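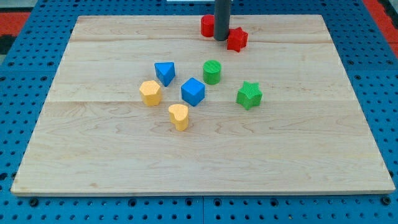

Run 400 ended at ten past four. Tamunoemi Akpan typed the instruction, "separate the red star from the red cylinder," and the policy stopped for over a minute before it moved the rod.

"Latency?" Brannigan asked.

"No. The planner returned in two seconds."

She opened the log. Under Kasprzak's method the policy scored each candidate push against a learned model of the blocks and took the best. In Simulitz the scores spread widely. On the board they had come out equal, every direction the same to four decimals.

"So it had no preference," he said.

"It had no preference and it waited. There's no wait action in the set."

Brannigan read the column twice. The February draft claimed that transfer to hardware cost 10 points of success and nothing else. Harriet Sorensen had already sent it to Cudine.

"Mark it as a timeout," he said.

Akpan wrote timeout — then a question mark — and reset the blocks for 401.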